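Workshop notebook, 9 November 2024

Ambiguous pictures for the quiz wall, second round

Right, catching up on the notebook before I forget the lot. The Tostbridge open evening is getting closer and we still haven't settled which pictures go on the "what did you see first" wall, so I spent most of today on that and on the wording of the result cards. Tea count: too high.

Where we'd got to in September: we had the duck and rabbit type, the vase and two faces type, and the big one I drew with the tree whose branches make a face looking left. The plan was that people look, say what they saw, and pick up a card that tells them something about themselves. It went down really well in the trial (people LOVE being told what they're like!) but I came away with a nagging feeling about the cards, and I've now sat down and read them all in one go, which I should have done ages ago.

They're awful. Well, they're lovely, but you could give any card to anyone. "You are a calm person who can also be stubborn when it matters." Who is going to say no to that? My own mother would say that was me, and so would the man at the bus stop. So the first job today was a shuffle test. I took the 6 cards for the tree picture, covered up the bit at the top that says what you saw, mixed them and handed them round at lunch to whoever was in. Everybody was happy with the card they got. One person was given the wrong one, swapped it for the right one, and said the wrong one was better.

I don't think this kills the wall. I think it gives us a much nicer ending for it. People do the picture, get the card, enjoy the card, and then lift a flap at the far end and find out that all the cards say nearly the same thing. There's a bit of grumbling in the workshop that this is mean. I don't agree, I'd be delighted if someone did it to me, but I've said I'll write the flap text kindly and we'll see.

Flap text, first go: "Did your card sound like you? Try reading your neighbour's." Short enough. Might leave it at that.

Now, the pictures themselves. The tree is the strongest by miles, but it has a fault. Nearly everyone sees the tree first and then hunts for the face, as if they know there's going to be one. Put a drawing on a wall with a sign saying "what did you see first" and of course people go looking for the trick. Tried it again this morning with no sign at all, just pinned up by the kettle, and got a few people walking straight past it and one "nice tree". So the sign does a good half of the work. Worth remembering for the layout: sign AFTER the picture, on the way round, so they've already looked.
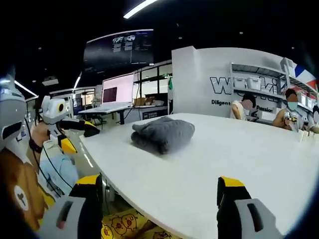
The other thing I fiddled with is how long people get. We'd been letting them stand there as long as they liked, and then they tell you what they saw second, or what their friend saw, or what they think sounds cleverest. I used the Plovix timer and had the picture come up on the old screen for 2 seconds, then go blank. Much better! The answers come out fast and a bit embarrassed, exactly what you want. I did try 10 seconds as well and it's far too long, you can see people's eyes going round and round looking for something to be interesting about.

One snag with the timer: it makes a little click just before the picture comes up, and after a few goes people flinch at it. Will put some tape over the button, or swap it for the Furkama one if I can find the lead. (I had the lead. I put it somewhere safe. We all know how that goes.)

Size next. Printed the vase at two sizes and hung them at either end of the corridor. From close up the small one was a vase for most of us. From the far end, the big one was faces. I got very excited about this for a good ten minutes and then noticed that the big print had come out darker, so the background was standing out more, and it may be nothing to do with size at all. Need to print them again from the same file on the same paper before I say anything to anybody. Noting it here so I don't start telling people it's a finding.

The Dixit sheets came back too. These are the ones with lots of small drawings hidden in a big one, 24 of them this time, and I'm not so keen. They're fun but they turn into a hunt, and a hunt is a different game. There was a real pile-up in front of them in September, with children refusing to leave until they'd got the last fish. I'd put them on the table by the exit where a queue doesn't matter. Also the fish is too hard. I drew the thing and I still lose it.

Spent a silly amount of time on the personality cards after that, trying to write one so specific it would be wrong for most people. "You have never finished a jar of mustard." "You fold the corner of the page and feel bad." They're good fun to write and I'd like a few mixed in with the vague ones, so that somebody gets a card that plainly isn't them and starts to wonder. The mustard one got a proper laugh, and then a long argument about whether throwing the jar out counts as finishing it.

Things I still don't know. Whether being told "birds" or "village" by the person in front changes what you say when it's your turn (I bet it does, so we need a screen or a curtain or something between the queue and the picture). Whether people who've done one of these online just repeat the answer they gave last time. And whether the flap wants to be at child height or grown-up height, it can't be both, unless we do two flaps, and I've only got the one hinge.

To do before next session:

Reprint both vases, same file, same paper, check the darks match.
Tape on the Plovix button, or find that lead.
Move the sign to after the tree.
Redraw the fish with a bigger tail.
Write more mustard cards.
Ask whether we're allowed to hang a curtain off the corridor rail, and get the answer in writing this time.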